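Zendley Tenants Association Questions Lendberg Rent Savings Claim

ZENDLEY, August 2020 – The Zendley Tenants Association today asked property manager Lendberg to show its math on a promised $825 yearly saving for renters who give up paper billing and move to the company's online payment plan.

Lendberg mailed the offer to all 147 apartments in the Clikholm buildings last month. The letter says a "typical household" will come out $825 ahead. It does not say what a typical household is, which fees were counted, or whether the figure includes late charges that many tenants have never paid.

"I have paid on time since I moved in, and my rent is the same on paper as it is on a screen," said Védís Bundgaard, chair of the association. "So where is my $825? I asked the office twice and got the same brochure both times."

The association went through the letter line by line. Most of the claimed saving appears to come from a late fee that Lendberg raised in January. Dropping a charge you have just put up is a strange kind of discount, and tenants who never paid the fee will see nothing from it.

The plan also carries 2 conditions that appear only on the back page. Renters must allow automatic withdrawals from a bank account, and they must agree to settle billing disputes through Lendberg's own review desk before going anywhere else. The letter does not say how long a review may take.

"It may be a fine plan for some people," said Younes Kettani, who handles billing questions for the association. "We can't tell, and we doubt anyone could from what was sent out. Put the fees in a table and let people look."

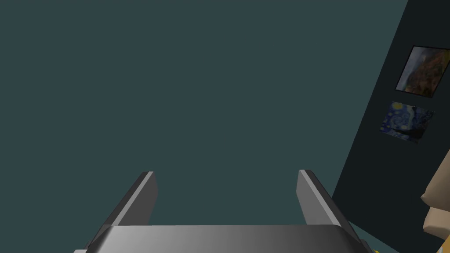

Computer-rendered view of a two-finger gripper with its fingers open.

The association is asking Lendberg to publish the full calculation, to move the dispute terms to the front page, and to keep paper billing free of charge for anyone who wants it. It advises tenants not to sign until those answers arrive in writing.

Copies of the letter, with the association's notes, can be picked up in the lobby of the El Sherbiny building on weekday evenings.

Media contact: Védís Bundgaard, Zendley Tenants Association

###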